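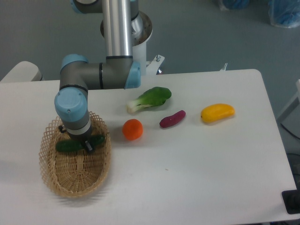
The Bread Basket, and Other Low Baskets for Fruit and Vegetables

A bread basket is a low, open container, usually oval or round, made by weaving plant material around a set of stiff spokes. The name comes from its old job of carrying rolls to the table, but plenty of them never see a roll. I've kept produce in mine for years, and so does nearly every cook I know, so this entry is mostly about fruit and vegetables. If you came for dinner rolls, skip down to Cloth and Liners.

I write most of the basket pages on this site, and I'll be upfront that I have opinions! Where something is just my taste I've tried to say so.

Name and definition

People use "wicker" as if it were a material. It's really a way of working: thin flexible pieces (the weavers) go over and under thicker, firmer ones (the stakes or spokes). You can do it with willow, rattan, reed, rush, bamboo splints, twisted paper, or plastic strand, and all of it gets sold under the same word. When a shop tag says "wicker" and nothing else, you've learned how the basket was made and that's about it.

"Low basket" is my own cutoff and I use it across these pages. If the walls are shorter than the basket is wide, it's low. Anything taller goes in the hamper and bin articles.

Shape

Oval is the common shape for table use and I think it deserves to be. A long loaf fits, a cucumber fits, a row of lemons fits, and you can slide the thing down the middle of a narrow table without it bumping everyone's plate. Round baskets hold more for the same length but they want a wide table under them. Rectangular ones pack nicely on shelves, although the corners are the first place they go (more on that below).

The walls may stand straight or lean outward. Leaning walls make it much easier to get your hand in, and they let baskets nest. Straight walls hold a taller pile. My own is an oval with a gentle lean, bought at the Saturday market in Bastinham, and I can get three more of the same model inside it if I don't mind a bit of squeaking.

Parts

The floor, or base, is woven first in most traditions. It's almost always tighter than the sides, and you'd want it to be, otherwise cherry stems and onion skins end up all over the table. Some makers leave a slight dome in the middle so the weight sits on the outer ring and the basket doesn't rock. Turn a basket over in the shop and press the center with your thumb. A good base pushes back.

The siding is the wall. In closed siding the weavers are packed down on each other. In open siding, also called fitching or lattice work depending on who taught you, there are deliberate gaps. Open siding uses less material and weighs less, and air gets through to whatever is inside. It's also where beginners come unstuck, me included. My first lattice wall leaned like a fence after a storm.

The border or rim finishes the top edge. Plain borders just tuck each stake down behind its neighbor. Fancier ones cross the stakes over each other and you get a run of little diamonds all the way around, very pretty and a little slower to dust. A rolled border is thicker and nicer to grip. Handles are optional on low baskets, and I tend to prefer them without.

Materials

Willow is the classic in cool, damp places. It's tough and springy, and it comes brown (bark on), buff (boiled and peeled), or white (peeled without boiling). Buff willow has that warm tan color a lot of people picture when they hear the word basket.

Rattan is a climbing palm. The core is cut into round reed of even thickness, which makes it lovely to learn on, as every piece behaves like the last one. It's smoother than willow and takes dye well.

Bamboo is split into flat strips. Baskets made this way are very light, and the edges can be sharp when new.

Paper cord looks surprisingly good and weaves like a dream, but a wet lettuce will finish it off. Keep it for dry things.

Plastic strand can be washed in the sink, full stop. I used to be snobby about it. Then I started bringing home muddy carrots.

Making

The Partanen pattern, the one most teaching groups around here use for a first oval, takes 6 base sticks and 50 side stakes for the full size. You soak the material until it bends around your finger without cracking, lay out the slath (the crossed sticks at the center of the base), weave outward, then prick up the stakes so they stand and become the wall. A confident weaver does one in an afternoon. I needed a weekend and a lot of tea, and the oval came out more of a potato.

The trickiest bit of an oval, as opposed to a round, is that it wants to twist. Weaving always in one direction pulls the base into a slight propeller. The fix is to switch direction partway or to use two kinds of twining that pull against each other. If you've ever had an oval basket that sat on three points and wobbled, that's why.

Use with produce

Vegetables and fruit behave very differently in a basket, and I've lost enough of both to be a bit firm here.

Oranges and other citrus do well at room temperature for several days, longer in the fridge. They like air. Don't heap them deep, as one moldy orange at the bottom will share with everybody, and open sides do help you spot it early.

Cucumbers are the awkward ones. They lose water in a dry room and go rubbery at the ends, but they also dislike a very cold fridge and get soft pitted spots. I keep mine in the basket for a day or so if I'm going to use them, and in the warmest part of the fridge otherwise. Keep them apart from ripe bananas, apples, and melons, which give off ethylene gas and make them yellow. A long cucumber fits best the long way of the oval, but a short one will go crosswise and leave space at both ends.

Bok choy and other leafy greens belong in the fridge, loosely bagged, and only come to the basket for the hour or so before cooking. On a warm July day the leaves can flop before you've peeled the garlic. The stems hold up better than the leaves, and a soak in cold water will often bring a tired one back.

Onions and garlic are happy in a basket for weeks if it's dry and out of the sun. Potatoes want the dark, so give them a lidded one or a cupboard, and don't store them with the onions.

Tomatoes sit stem side down in a single layer. I know people argue about this. Mine last longer that way and I'm sticking with it.

When I unpack the shopping I spread everything out on the table first, then put the heavy and hard things into the basket and the soft things on top of them. It takes an extra minute and saves a lot of bruised peaches. Mixed baskets look wonderful for a dinner, by the way, all that orange and green together, but break them up again afterward.

Cloth and Liners

For bread, line the basket with a cotton or linen napkin big enough to fold over the top. It keeps in some of the warmth and catches the crumbs. For produce I'd skip the liner, because it blocks the air coming up through the weave. A sheet of paper towel under berries is my one exception. Rattan proofing baskets, used to shape raw dough, are a different animal and have their own page.

Care

Shake it out, brush it with a dry pastry brush or an old toothbrush, and wipe with a damp cloth. Willow and rattan can take a quick rinse now and then (some makers even recommend it, since bone-dry willow gets brittle) but dry it right away, upside down, somewhere with a breeze. Never on a radiator! The rim will crack.

Small breaks in the siding can be mended by sliding a soaked replacement weaver alongside the old one for a few stakes either way and trimming the ends on a slant. A broken corner stake in a rectangular basket is a bigger job. Mold that wipes off is fine. Mold that comes back means the basket goes to the garden for clothespins.

Collections

The craft room at Randton has the largest group of low baskets I've seen in one place, with 2,011 cataloged pieces, many of them ordinary kitchen ones with the stains still on. The Grukus sample set is kept there too and covers borders only, arranged by pattern, diamonds along the left wall. The room reopens on Thu 19 April after its floor is redone. You can handle the duplicates if you ask at the desk, and bags and coats go in the lockers by the stairs.

See also: Hampers; Proofing baskets; Splint weaving; Storing root vegetables; Trugs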